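Gliding open day at Stollside airfield

Stollside held its open day on a Saturday in June, and I went along with my sister-in-law, Nhung Dương, who had been given a trial flight voucher for her birthday. The airfield is signposted from the Zondley road, but the sign is small and faces the wrong way if you come from the north. Parking was on the grass by the east gate and cost £2.

We got there just after nine. The briefing was in the clubhouse and lasted 16 minutes, mostly on how to get in and out of the glider, how the straps work and what not to hold on to. Everyone flying had to sign a day membership form. There is a weight limit for the front seat and they do check it, on a set of scales by the door.

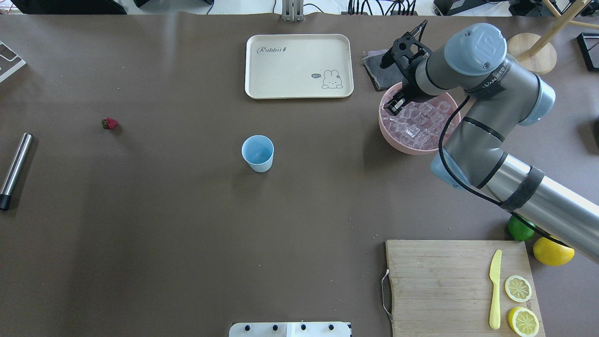 Launches were by winch in the morning and by aerotow after lunch. The winch is at the far end of the field and pulls the glider up very steeply. Nhung's flight went up to 600 feet before the cable came off, then did one wide circuit over the reservoir and came back in from the west. She was in the air for less time than she had hoped. The instructor said there was no lift before eleven and that people with later slots would do better, so ask for an afternoon slot if you book.

I didn't fly. I spent most of the morning at the static display next to the hangar. There were three gliders with their canopies open, a motor glider and a high-wing Cessna that gives sightseeing flights along the coast to Skalside and back. Those flights take up to three passengers and cost £148 for the aircraft, so it is cheaper to share. The route goes over the harbour and the lighthouse, and the pilot will change it if the cloud is low.

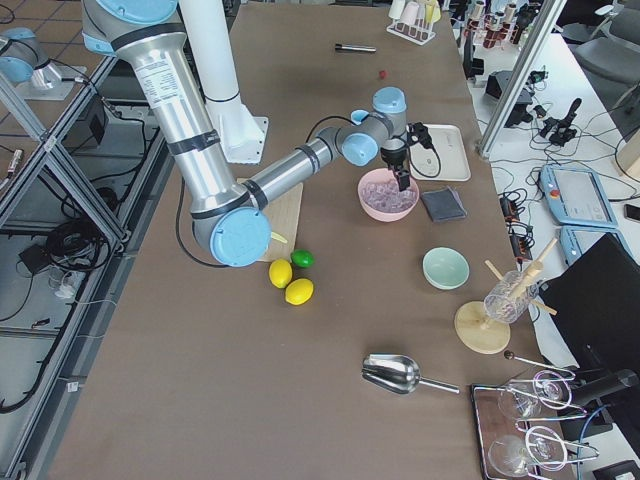
Food was from a van run by Sầm, a Vietnamese place in Zondley. The queue was long at one o'clock and short again by two. We had pork rolls and iced coffee and ate them on the bank by the windsock, where you get a good view of the landings. There were a few benches, all taken.

The hangar tour was the best part for me. The man leading it had taken the wing off an old wooden two-seater and let us look inside at the ribs and the control rods. He answered a lot of questions about glue.

Flying stopped at half past four when the wind went round. Two people still waiting were offered another date. Trial flights run all summer on Thursday evenings and at weekends, and can be booked by phone or at the clubhouse desk. Dogs are allowed on a lead, but not past the white rope.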